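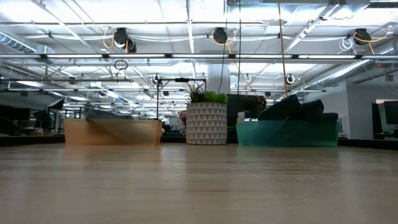 **4.2 Materials and setting: the two-bin table**

I went back and forth on how much to say about the table, and in the end I gave it a section of its own, as most of the arguments I had with the Sukico office were arguments about the table. It has a pale wooden top and it stands in the open-plan room with the desks behind it (Figure 1). Two bins go on it, with a planter between them. The bins are low, rectangular and translucent, one orange and one teal, and they were the only part of the setup I was stubborn about.

In the pilot at Hanrahan we had used solid boxes with printed labels, and people just didn't read them! They walked up with a scarf in one hand and a coffee in the other, looked for the box with the most room, and dropped the scarf in. With see-through sides you get a hint of what's in there before you're close enough to read anything. The hint isn't a perfect one. A dark gray thing in the orange bin shows up as a faint dark shape through the amber plastic, and you'd have to lean over to say what it is. Black fabric in the teal bin is easier, mostly because it tends to heap up over the rim and announce itself.

The rule was simple enough to say out loud. Orange was for anything with a shape to keep (caps, sunglasses cases, a stiff pouch) and teal was for anything that could be folded or squashed without harm. I didn't ask people to fold. I had meant to, and the Semard site did try it for most of May, but folding turned out to be its own task with its own opinions, and it muddied the sorting data. So the teal bin is allowed to be a heap, and I scored it by what was in it and never by how it looked.

The planter started as decoration. It's white with rows of gray triangles, and it holds a little succulent and some spikier leaves, and I put it in the middle to keep the bins from drifting together over the day. After that it became a landmark. People gave each other directions by it ("left of the plant"), so I kept it in for every later round and added it to the written protocol. If you repeat this study, please keep something in the middle — it doesn't have to be a plant, though I'd go for the plant.

We logged 2,000 placements over 60 sessions, using the Tradadus sheet with one change: I added a column for "unsure at hand-over," meaning the person paused over both bins before letting go. Caps filled that column faster than anything else. A soft cap is an awkward customer under my own rule. The brim wants to be kept flat, while the crown will happily squash, and depending on which part you're holding you get a different answer. Surface texture made it worse. Perforated fabric reads as sportswear, sportswear reads as laundry, and laundry goes in teal — or so several people explained to me, quite patiently. Figure 2 gives an idea of how little you have to go on when you look at that sort of material up close. 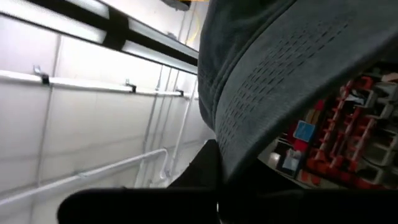

*Figure 2. Dark gray cap-like fabric at close range, with parallel rows of small perforations and a thin stitched seam along the lower edge.*

I settled on treating any item with a brim as orange, whatever the rest of it was made of, and I rescored the earlier sessions to match. The rescored counts are the ones used in Section 5.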